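About the Gembridge Robotics Program

The Gembridge Robotics Program is the student robotics course and project group of Altley Technical School. It enrolls 32 students each year, drawn from the upper two grades, and meets in the ground floor laboratory of the Negash Building. The program is open to any student who has completed the introductory shop course. No prior experience with programming is expected.

The program began as an after-school club that entered the regional Zuscombe Challenge with a single wheeled robot. It became a credit course when the school added the laboratory to its science wing, and the club continues alongside it. Students may belong to the club without taking the course, although most do both.

Course of Study

The first term covers motors, servos, wiring, basic electronics and safe use of the bench power supplies. Students work in pairs and keep a written log, which is reviewed every second week. By December each pair is expected to have built and tested a working two-finger gripper and to have presented it to the class.

The second term is given over to manipulation. Students study how people handle ordinary objects and how the same tasks may be carried out by a machine. Much of this work is done with hand-held grippers, which allow a student to perform a task directly while limited to the same two fingers a robot would have. Tasks are chosen from daily life: stacking cups, folding cloth, opening containers, and inserting plugs into a power strip.

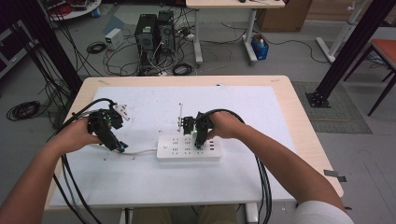 Each task is practiced, recorded and then repeated under changed conditions, such as a different starting position or a different object of the same type. Last year's class completed 245 recorded trials of its main task. Students label their own trials and are graded on the accuracy of their notes. A failed trial is kept in the record and carries the same weight in grading as a successful one, provided it is properly described.

The Student Project

In the final term students form teams and propose a project of their own. Proposals are limited to two pages and must include a parts list, a work schedule and a safety plan. Recent projects have included a sorting arm for the school's recycling room, a page turner for the library and a gripper with replaceable fingertips. Completed projects are shown at the spring open house, to which families and local employers are invited.

The Zuscombe Challenge

The club sends one team of 6 students to the Zuscombe Challenge each year. Team members are selected by the faculty on the basis of attendance, logbook quality and a short practical test. Students who are not selected may serve as reserves or join the build crew, and they attend all practice sessions with the team.

Faculty and Facilities

The program is directed by Lovisa Backlund, who teaches the second-term course and supervises all student projects. She is assisted by two laboratory instructors. Students have use of the laboratory during scheduled classes and from 3:30 p.m. until 5:30 p.m. on club days. An instructor is present whenever equipment is powered.

Admission

Applications are accepted in the spring for the following school year. Applicants submit a short statement of interest and the signature of a shop or science teacher. There is no fee for the course. Club members pay a small materials charge, which the school will waive on request. Families who wish to visit the laboratory before applying may arrange a time through the main office of Altley Technical School.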